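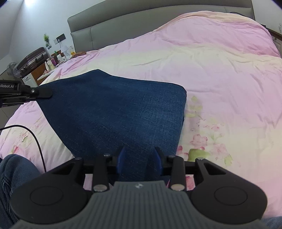 Do you need a matched pair of grippers to collect two-handed cloth folding?
Only if you want both hands doing the same job. For folding, one hand mostly holds and the other mostly moves, and a mismatched pair has been fine for me so far. Long version below, typing fast, sorry for the mess.

Been comparing fingertips and controllers for cloth stuff. Four things on the list: stock pads, the Ukus soft pads, the Fulia trigger board, and the old Sosa board I keep going back to. May 29, 2023, so if firmware has moved on by the time you read it, check.

Ground rules. Same few pieces of cloth each time. Denim, a tea towel, a cotton T-shirt, a thin scarf. Each grasp either lifts cleanly or it doesn't. No partial credit. Regrasps count as a miss.

Denim first because everybody says denim is easy. It's stiff, it stays where you put it, it makes a nice fat fold you can close on. All true. Then you get to a seam and the fingers ride right up over it and you're holding air.

Blue fingertip pads angled inward do well on a fold. Come in low, let the cloth bunch a bit between the tips, close. The angle means the very ends meet first so you don't need to squeeze the whole length. Less force than I expected.

Same pads on a flat single layer, much worse. You have to make your own wrinkle first. Push forward a little with the tips open, get a ridge, then pinch. Took me most of an evening to do it without thinking and I still rush it.

Working on a duvet changes everything btw. On a hard table the tips hit the surface and stop, you know exactly where you are. On a soft bed the whole thing sinks and you go under the cloth and grab bedding too. Got a lot of double grabs that way.

Double grabs are sneaky because the lift looks good for the first bit. Then the bedding comes up with it. I now count them seperately from misses.

Numbers, since someone will ask. 280 grasps with the stock pads, 275 with the Ukus pads. Would have been equal but I lost a few off the end of one file. Not going to redo a whole set for that.

Ukus pads: grippier, no argument. Scarf went from painful to pretty easy. But they're grippy on release too. You open and the cloth hangs on one finger, and then you're shaking it off like a wet leaf. For folding that's a real problem, because the release is where the fold gets ruined.

Stock pads: drop more, release clean. If the task ends in a neat fold I'd take stock. If it ends in a basket I'd take Ukus.

Tried one of each. Ukus on one finger, stock on the other. Cloth always sticks to the same side so at least the release is predictable. Kind of like it? Need more time with it.

On to the holding hand. A flat finger with a rounded end, just pressing a corner down, does a huge amount of the work. You don't need a clever grasp there. You need it to stay put while the other hand pulls.

Pressing beats pinching for that job on a bed. A pinch lifts the corner a bit every time and the far side goes wavy. Press straight down, keep it there, pull away from it gently. The cloth goes tight and you can find your next edge.

Too much pull and the corner creeps out from under. So there's a balance. With denim you've got plenty of room. With the T-shirt almost none, it stretches first and then slips all at once.

Rounded end matters more than I thought. I had a square one printed from before and it dug in and left a dent in the bedding, then the cloth fell into the dent. Back in the drawer it went.

Controllers. Fulia board first. Nice quick response, the fingers close pretty much when you close. Setup was under 13 minutes including finding the right cable. Docs are short but correct, can't say that very often.

What bugs me about Fulia: it goes to full force too easily. There's a force cap setting but it resets when you unplug. So every session begins with me forgetting, crushing a scarf, then remembering.

Sosa board: slower, you feel the lag, maybe it's just that I know it's there. But the cap sticks, the logging sticks, and it has never dropped a session on me. Boring and good.

Lag matters less than people say for cloth, imo. You're not catching anything. It matters when you're making that little ridge on a single layer, because by the time the tips close the ridge has relaxed. Anything with a fold already in it, couldn't tell the two boards apart.

Cables. Ugh. Give yourself a loop of slack and lay it off to the side of the cloth, on the side you are NOT folding toward. If it crosses the fold line you will fold it in. I have folded it in.

Also keep the slack away from your knees if you work sitting down. A tug on the cable moves the wrist just enough to turn a good grasp into a bad one, and then you blame the pads for a while.

Camera view: wide lens, big curve at the edges, and I'd keep it anyway. You want the fingertips, the far corner and the holding hand all in view together. Tried a narrower lens. Lovely sharp twill, no idea where the other hand was. Swapped back the same day.

Lighting, one note. Glare on a white wall up high pulls the exposure and dark denim goes to mush. Locked exposure on the cloth and let the wall blow out. Edges of the denim got a lot easier to find.

And pattern under the cloth. Plain background is easier on me, patterned is probably better for the training data. I go with patterned for at least half. If it only ever sees a blank table it'll fall over in a real bedroom.

Someone will ask about hand fatigue. Ribbed handle is fine for short sets. Long sets, my thumb goes first, not the wrist. I stop when I notice I'm closing early — early closes are the first sign for me, before anything hurts.

What I'd buy if starting over: one decent hand-held gripper, stock pads, one spare set of Ukus, Sosa board. Skip the second matching unit until you have a task that really needs two pinches. Spend the rest on cloth. Get more kinds of cloth than you think.

What I'd skip: the extra long fingers from Flodstead. They reach further, sure, but they flex, and on denim the tips splay when you squeeze. Fine for the scarf. I gave them 2 evenings and that was plenty.

Things I haven't tried so don't ask yet: towels with a deep pile, anything with buttons, fitted sheets (no), anything damp.

Next up is the T-shirt with the mixed pads, and one more go at the Fulia if I can get the cap to save. Someone on the forum says there's a startup file you can edit. If it works I'll post teh line you need to change.

Oh and the seam thing from the top. Best I've got: come in across the seam, not along it. Along it, the tips ride up. Across, they drop in on either side and the seam gives you something to hang on to. Still miss some. Way fewer though.

Will put the grasp sheet up once I've cleaned out the double grabs. Probably August the way things are going.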